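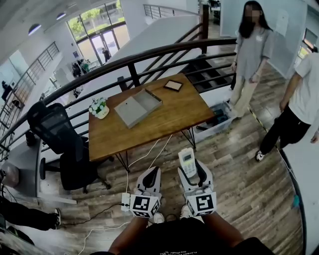
Last updated: December
4 min read
2 shares - 2 comments

# Folora Soundtrack Catalog

Folora is a table of film and television soundtrack releases, with one row per release and a second table with one row per track. It covers orchestral scores, song compilations and mixed albums that place new score next to older recordings. The data is text only. No audio, cover art or liner note scans are included.

The catalog began as the stock list of the Darnine mail-order shop and was cleaned up and extended by Ulla Wallin after the shop closed. The release table holds 1000 rows.

## Files

- `releases.csv` - one row per release
- `tracks.csv` - one row per track, joined on `release_id`
- `labels.csv` - label names with known spelling variants
- `CHANGES.txt` - corrections by version

All files are UTF-8 with a header row. Fields are separated by commas and quoted where needed. Empty means unknown. The string "none" means the value was checked and does not apply, for example a conductor on a purely electronic score.

## Release fields

`release_id` is a stable integer. IDs of deleted rows are not used again.

`title` is the title on the front cover, in the original language. Where the cover has two languages, the first one printed is used and the other goes in `title_alt`.

`work_title` is the title of the film or series. It often differs from `title`, mostly in the case of "inspired by" albums.

`composer` holds the credited composer of the score. Several composers are separated by a semicolon, in cover order. Orchestrators and arrangers go in `credits_other`.

`content_type` is one of `score`, `songs` or `mixed`. A release counts as `mixed` when it has at least 2 tracks of each kind. A score album with a single end-title song stays `score`.

`label` points to `labels.csv`. Leinonen and Jokora appear as separate labels even for the years when Jokora handled Leinonen's distribution, and the value follows the logo on the spine.

`format` is `cd`, `lp`, `cassette` or `digital`. A reissue in another format gets its own row, with `reissue_of` filled in.

## Track fields

`position` is a string, because LP sides are kept as printed (A1, B3).

`duration_s` is in whole seconds. Durations come from the packaging where it gives them and were otherwise read from a player. The column `duration_source` tells the two apart. Packaging durations are wrong more often than one would like, and differences under 2 seconds were left alone.

`recording_kind` separates `new` (recorded for the film) from `archive` (an existing recording licensed for it). Period films use a lot of archive songs, and the original performer is given in `performer` when the booklet names one.

## Known problems

- Cassette rows are thin. Most lack track durations, and many lack a release year.
- Promotional discs were listed by the shop under made-up titles. They are flagged `promo = 1`, and their titles should not be trusted.
- Composer names in Cyrillic and Greek script were transliterated by several people under different rules. Version 2 of the name list fixed the most common ones.
- In 60 rows the work title matches more than one film. These have `work_check = 1` and no year for the film.
- Suites are split into movements on some releases and kept whole on others. The catalog follows the disc, so track counts for the same music are not comparable between editions.

## How rows were checked

Each row was compared with the physical release or, when the shop no longer had a copy, with the sales sheet. `source` has the value `item` or `sheet`. Sheet rows are less reliable for credits and fairly good for label and format. Prices and stock levels were removed before release.

## Suitable uses

The tables work well for matching loose track titles to albums, for label discographies and for testing name-matching code on messy multilingual data. They are a poor basis for statements about film music in general. The selection reflects what one shop could buy and sell, with a strong lean toward European historical drama and very little animation or games.

## Loading

Read `position` and `catalog_no` as text. Spreadsheet programs tend to turn catalog numbers into dates and drop leading zeros - import the file with column types set, do not open it by double-clicking.

## Corrections

Send corrections as a plain list with `release_id`, field name, old value and new value, plus where the new value was found. Changes to `composer` need a booklet or back cover as source. Accepted corrections are listed in `CHANGES.txt` under the sender's name unless asked otherwise.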